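Wundeck pour serveur dédié, module de cartes et de rotation

Accueil > Serveurs de jeu > Modules > Wundeck

Référence : 626
Éditeur : Vosska
Version stable : 15
Licence : par serveur, sans abonnement

Wundeck gère la rotation des cartes, les votes et les réservations de places sur un serveur de tir multijoueur. Le module s'installe à côté du serveur existant et se configure depuis un navigateur ou directement dans les fichiers texte. Il ne modifie ni les armes, ni les sons, ni l'interface des joueurs, qui n'ont donc rien à télécharger pour se connecter.

La rotation se règle par plage horaire. On peut garder trois petites cartes le matin, passer à une liste plus longue à 18 h et fermer les votes après minuit. Une carte jouée récemment est retirée du vote pendant un nombre de manches à définir.

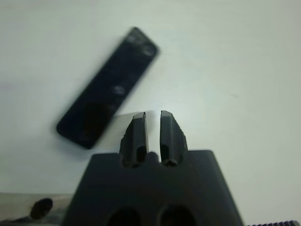

Les réservations fonctionnent avec une liste d'identifiants. Quand le serveur est plein, un joueur inscrit prend la place du dernier arrivé non inscrit, sauf si celui-ci est en tête du classement de la manche. Ce dernier réglage se désactive dans l'onglet Places.

Contenu de la livraison
Module Wundeck 15 (archive zip)
Fichier de configuration commenté en français et en anglais
Outil de conversion pour les anciennes listes Patton
Clé de licence envoyée par courriel

Configuration requise
Serveur dédié sous Linux 64 bits ou Windows Server
512 Mo de mémoire libre
Accès en écriture au dossier des cartes
Un port TCP pour l'interface web (3000 par défaut, modifiable)

Limites
La base de réservations accepte 3 000 identifiants. Au-delà, il faut répartir les joueurs sur deux listes. Les cartes dont le nom contient des espaces ou des accents sont ignorées au chargement et signalées dans le journal. Le vote par commande vocale n'est plus pris en charge depuis la version 14.

Venir de Patton
L'outil de conversion lit les listes Patton 2 et 3. Nous l'avons essayé sur une liste de 3 637 lignes, commentaires compris, sans perte d'entrée. Les listes Patton 1 doivent d'abord être ouvertes et réenregistrées dans Patton 2. Gardez une copie de l'original, la conversion écrase le fichier source.
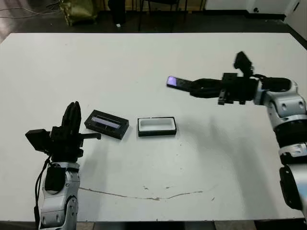
Bras à pince noire au-dessus d'une table blanche.

Compatibilité
Wundeck tourne avec le gestionnaire de statistiques Kaushik à partir de sa version 4. Avec une version antérieure, le classement s'affiche mais la protection du premier joueur reste inactive. Les modules qui remplacent le menu de vote d'origine doivent être retirés avant l'installation.

Mise à jour
Arrêter le serveur, remplacer le dossier du module, redémarrer. Le fichier de configuration de la version 14 est repris tel quel. Prochaine révision prévue en décembre, gratuite pour les licences en cours.

Assistance
Les demandes passent par le formulaire du compte client, rubrique Modules. Joindre le journal du jour et le fichier de configuration, sans la clé de licence. Responsable du module : Crisóforo Contreras.

Voir aussi
Kaushik, statistiques de joueurs
Vosska Relais, diffusion des parties en différé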